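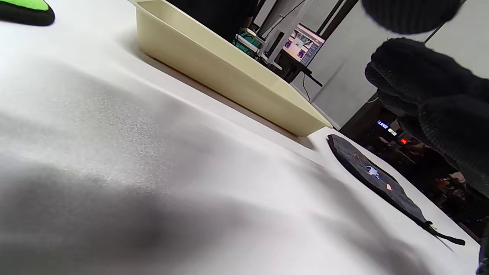

Speaker notes – "Reading a failed bank from its own paperwork"

Slot is 25 minutes plus questions. Skip slide 4 if we start late.

**Slide 1. Title**

Say who I am and that the talk is based on one book and one box of records. The book is Severino Miranda's *The Kuster Deposits*. The records are the branch ledgers it draws on, which I read in September.

**Slide 2. What Kuster was**

- A savings bank in the town of Prenow. One main office, 3 branches.
- 3735 depositors at its largest. Most were wage earners.
- Paid a better rate than anyone else in the county and said so on the door.
- Ask the room: who would have moved their money there? Wait for hands.

**Slide 3. Where the rate came from**

Go slowly on this one, people lose the thread here.

Kuster lent to a land company, Clindus. Clindus bought lots, sold them on credit, and booked the full price on the day of sale. It used those paper profits to borrow more from Kuster. Kuster counted the interest as income even when Clindus paid it with a new loan.

Point at the arrow going back to the bank. Pause.

**Slide 4. The lots (optional)**

623 lots on the map. 163 ever had a building on them. Miranda prints the map as a foldout, and the paperback shrinks it so much that you can't read the street names. Get the hardcover if you can.

**Slide 5. Who noticed**

The auditor at the Prustov branch wrote two letters. Read the short one aloud. The second is in the appendix and is mostly about office rent.

Miranda thinks the directors understood the letters and hoped prices would keep rising. I think at least one of them never read past the first page – his replies answer questions the auditor didn't ask. Say this is my view, the book doesn't go there.

**Slide 6. The run**

Keep it short. Everybody likes this part and it explains the least. The doors closed at 11:20 in the morning. Depositors waited up to 3 years for a partial payment.

**Slide 7. What I'd argue with**

- The chapter on interest rates is too thin. He gives one table and moves on.
- He treats the depositors as a single crowd. The ledgers show plenty of small withdrawals months before the run.
- No index of people.

**Slide 8. Reading list**

Leave this up during questions. Handouts are by the door. If someone asks about deposit insurance, say it's a different talk and point them to the second title on the list.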